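# Curo hand-held gripper – club kit

I run a small after-school robotics club and I've been putting the Curo kit together for clubs like ours since last November. Samevance cut the parts, I pack the boxes, and this page is where I try to tell you everything I'd want to know before spending club money on it!

The short version: it's a two-finger gripper you hold and work by hand, so your members can practise picking things up, record themselves doing it, and then use those recordings in their project. No arm needed to get started (we didn't have one for our whole first term, and I can't say anyone minded).

## What's in the box

- Gripper body with handle and trigger
- Two fingers with soft textured pads, already fitted
- Pivot screws, plus a few spares (they roll under radiators)
- Camera bracket, camera not included
- 30 printed task cards
- Hex key and a build sheet

The kit weighs 700 g with the bracket on. That's fine for a teenager doing ten minutes at a time – younger ones will want to swap over more often, and I'd let them.

## The clothes task

If you're entering the Stumitz challenge, this is the bit you'll care about. Teams have to show their gripper handling everyday clothes, and clothes are a pig. A block stays the shape you left it. A pair of shorts has a waistband that's thick, legs that are thin and a drawstring that gets in the way of everything, so the same grip won't do for all of it.

My advice is to send the kit home and let people practise on their own washing. We started on the classroom tables and it all went a bit too smoothly, and then we tried a proper bed with a squashy duvet and had to learn the whole thing again. 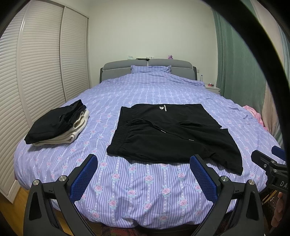
Start with one garment laid flat and go for the hem first. Come in low, close slowly, lift a little, and stop there until it feels easy. After that, try the waistband, then a fold in half, then putting the folded thing on a pile without knocking the pile over. That last one took our group weeks (and we still argue over whose method was best).

Keep your recordings short. We ended up with 200 clips for our entry and the useful ones were nearly all single actions – one grab, one fold, done.

## Bits and pieces

Spare pads are sold in pairs, order code 2104. Wipe them with a damp cloth if they get fluffy. If the fingers feel stiff, back the screws off a quarter turn before you do anything else.

There's a Vietnamese build sheet too, put together by our friends at the Đồng club. Ask for it when you order and I'll pop it in the box.

Page last updated Aug 1, 2024. The next batch is being packed now, so do say in your order if you need it before term starts.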